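Cookie packing table, check before and after work
Site: Watach, room 513
Checked by: Hsiu-ying Man
Second reader: Apostolos Christodoulou

1. Cookies kept in the tray, not directly on the table. YES
Comment: the lavender tray is in use and it is quite full. Please fill it less, the top ones can slide over the rim.

2. Bags clear and in good state. YES
Comment: one zip-lock bag is wrapped with a yellow rubber band. Rubber bands must be counted at the end.

3. Tools away from food. NO
Comment: see under the pictures.

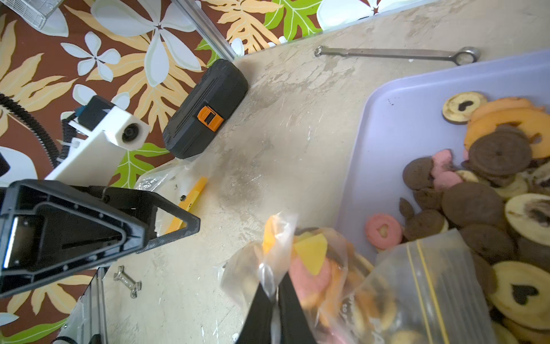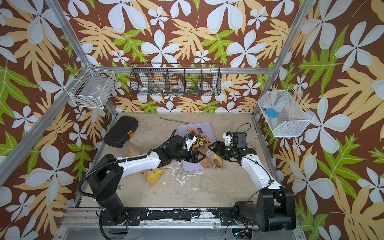
Page last changed: 22nd June, by H. Man

The long metal tool lies on the same surface as the tray of cookies. Near it are also a box cutter and a small metal connector. I ask that all of them go back to the tool shelf before any bag is opened. The box cutter goes first.

4. Table surface clean. NO
Comment: there are stains and white marks. I cannot say if they are old. Wash it and write the result on sheet 836.

5. Empty bags and small pieces removed. NO
Comment: a crumpled bag is left on the table. Throw it away, do not use it again for food.

Points open: 3, 4 and 5. Bouchra Younis will repeat the check together with me. Until then the packed bags stay in the room and are not given out.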